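Lesezeit: 2 Minuten
Drucken | Per E-Mail senden

Nirar - Datenkarte, Stand Februar

Nirar enthält über 100 Episoden zum Aufräumen von Schreibwaren mit handgeführten Greifern. Aufgezeichnet wurde in Wastthorpe, betreut von Shirley Treloar. Trainiert haben wir damit nur ein Modell, Tak. Im Bericht steht eine Erfolgsquote von 68 Prozent. Ich würde sie nicht weiterzitieren.

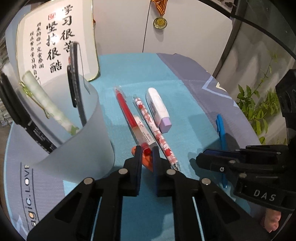
Unser Problem bleibt die Generalisierung. Keith Hartley hat 12 Episoden mit einer anderen Tischdecke nachgestellt, und Tak griff deutlich schlechter. Bei Hintergründen wie dem türkisen Stoff mit grauviolettem Rand lässt sich kaum trennen, ob das Modell den roten Stift erkennt oder bloß den Farbkontrast. Auch der durchscheinende Becher mit den Stiften ist heikel - die Tiefenschätzung taugt dort wenig.

Bekannte Lücken
- keine Fehlversuche enthalten
- nur 2 Bedienpersonen
- Kraftwerte fehlen

Wer Vergleiche rechnet, sollte nach Tischdecke aufteilen, nicht zufällig.

Zuletzt erschienen
Zirovach: Kalibrierung der Greiferweite
Tak: Änderungen am Training
Wastthorpe: Aufnahmeprotokoll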